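Garment relaxation

Garment relaxation is the recovery of a knitted fabric toward its natural dimensions after the tension of manufacture is removed. It is a major cause of size change in T-shirts, polo shirts and other jersey goods, and is distinct from felting, which affects wool and other animal fibers.

Causes

Knitting machines hold yarn under tension, and later steps such as dyeing, drying and rolling pull the fabric lengthwise. The loops are drawn into a tall, narrow shape and partly held there by friction between yarns. When the fabric is wetted or moved about without load, friction drops and the loops return to a shorter, wider form. A finished shirt that has not been relaxed will therefore lose length and may gain width in its first washes.

Cotton swells when wet, which adds to the effect. Polyester absorbs little water and changes less – though blends follow the cotton in most cases.

Dry, wet and full relaxation

Dry relaxation is reached by leaving the fabric flat and unloaded in a conditioned room. Wet relaxation calls for soaking without agitation, then drying flat. Full relaxation requires washing and tumble drying until no further change is measured. Mills commonly apply mechanical compaction, in which the fabric is fed into a heated zone faster than it is taken out.

Measurement

Reference marks are placed on the garment before treatment, and the distances between them are read again afterward. The piece must lie flat with the folds smoothed out by hand, without stretching. Pulling at the hem or collar during smoothing is the most frequent source of error. Change is given as a percentage of the original length, with a minus sign for shrinkage.

The Lanton method, used in some small finishing shops, takes body length at the center back only. The Trudero variant adds chest width and reports the two separately. In a trial by the Pimentel mill, 321 cotton shirts were measured by both, and 118 had to be smoothed and read a second time.

Handling of tan cloth

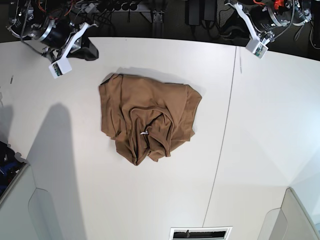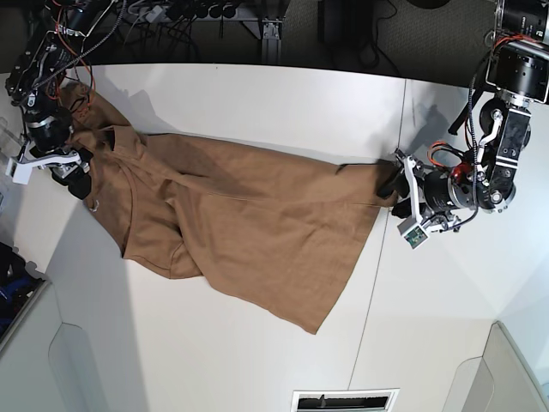
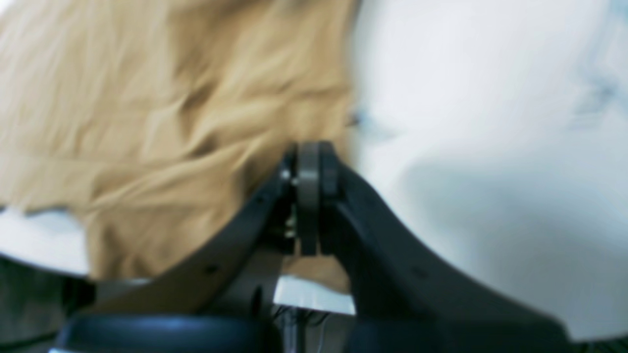 Reader comments

Yasuo Ebihara: The section on wet relaxation should give a drying time. We leave heavy jersey overnight and still see movement the next day.

Flultis: Does center back length include the collar rib? Our spec sheets leave it out.

Related articles

Compaction (textiles)
Jersey fabric
Spirality
Tumble drying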